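What Happens to a Table Finish Between Meals

Most damage to a dining table happens when no one is eating at it. Plates and glasses get the blame, but a plate sits still. The wear comes from what is done to the surface afterward, and from the temperature and moisture in the room over the many hours when the table just stands there.

A finish is a film, or a penetrating coat, laid over a base that moves. Solid wood takes on moisture in humid months and gives it up when the heating comes on. It moves mostly across the grain. A film that was flexible when new becomes stiffer with age, and at some point it stops following the wood. Fine cracks then open along the grain, usually first at the ends of boards and at glue lines. Engineered boards move much less, so they fail in a different place: at the edge band, where water gets under the coating and swells the core.

Four types of finish cover nearly everything sold for dining use. Oil and hardwax oil sit mostly in the wood and can be repaired in patches. Shellac and nitrocellulose lacquer dissolve in their own solvents, so a new coat melts into the old one. Polyurethane and other cross-linked coatings do not redissolve, and a new coat holds only if the old one has been scratched up for it. Factory UV-cured coatings are the hardest of the group and the least friendly to home repair.

Finding out which one is on a table takes a few minutes. The standard method is a drop of denatured alcohol on a hidden spot, such as the underside of the rim, if the same finish runs that far. Shellac turns sticky quickly. If nothing happens, a drop of lacquer thinner will soften nitrocellulose and leave a fully cured polyurethane mostly alone. An oil finish shows itself with plain water, which darkens the wood instead of beading. The test should be done with gloves, an open window and no flame in the room.

Dark tables are a special case. A black or near-black surface shows scratches that a pale one hides, because a scratch scatters light and reads as gray. The coating is no weaker. Gloss makes the effect stronger still, and a matte black surface has the opposite problem: repeated rubbing polishes the high points and leaves shiny patches where people sit. Matte coatings owe their look to fine silica particles near the surface, and once those are worn flat there is no way to bring the sheen back down short of recoating. 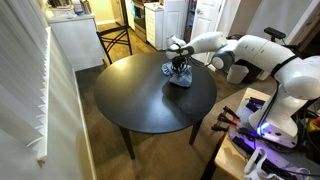 How often should a sealed dining table be washed with soap?
Once a week is enough for most households, with a damp cloth alone on the other days. Soap left behind as residue builds a dull layer that holds grit, and the grit does the scratching.

The Hirmont workshop, which refinishes tables for restaurants and private owners, keeps a wear log for each piece that comes back. Its records now cover 200 tables. In 40 of them the main complaint was haze, and in most of those the coating under the haze was sound. The cause was buildup: silicone from spray polish, wax over the silicone, and soap over both. The workshop's cure is slow. Mineral spirits first, wiped on and off with clean cotton, then a weak detergent solution, then plain water, then a dry cloth. A single pass seldom clears it.

Silicone deserves its poor reputation among refinishers. It does no harm to the coating while it sits there, but it lowers surface tension, and a new coat laid over traces of it pulls back into small craters known as fisheyes. Sanding spreads it. A table that has had spray polish for years should be described that way to whoever is asked to recoat it.

Cloth choice gets more attention than it needs, with one exception. Microfiber works by having very fine split fibers that catch particles and hold them. That is useful on the first wipe. On the tenth, with the cloth loaded, it is a mild abrasive. Cotton holds less and is easier to rinse clean. Either will do if it is washed without fabric softener, which coats the fibers and ends up on the table as smears.

Heat is harder to manage. White rings are moisture trapped in or just under the film, and they appear most often on shellac and lacquer. Many fade without help over several days. Dark rings are a chemical change in the wood itself, usually iron reacting with tannin in oak or walnut, and nothing applied to the surface of the finish will reach them. The finish has to come off first, and the stain is then treated with oxalic acid, a job that calls for eye protection and a careful rinse.

The Trosuvari line of trivets, sold with a cork face and felt feet, is typical of what is available at the modest end. Cork insulates well. Felt does less than it appears to, since it picks up crumbs, and these should be brushed out every month or so. Silicone rubber feet grip better but can mark nitrocellulose lacquer if left in one place – plasticizers migrate from many soft plastics and soften the film. The same applies to vinyl placemats. They should be lifted between meals, particularly in summer.

Recoating intervals vary with use. Hirmont suggests a fresh coat of hardwax oil after 17 months in a family kitchen and sooner in a café. Polyurethane may go many years, and the right time is before bare wood shows. Once water has reached the fibers, the repair changes from a light scuff and a new coat to a full strip.

Curing time is the step most often cut short. A water-based polyurethane is dry to the touch in an hour or two and can take light use after a day. Full hardness comes much later, and the product sheet should be followed over any general figure. Until then the table should be kept clear of cloths, mats and lamps with rubber feet. A coat applied in April, with mild air and moderate humidity, gives fewer problems than one applied in a closed room in midwinter.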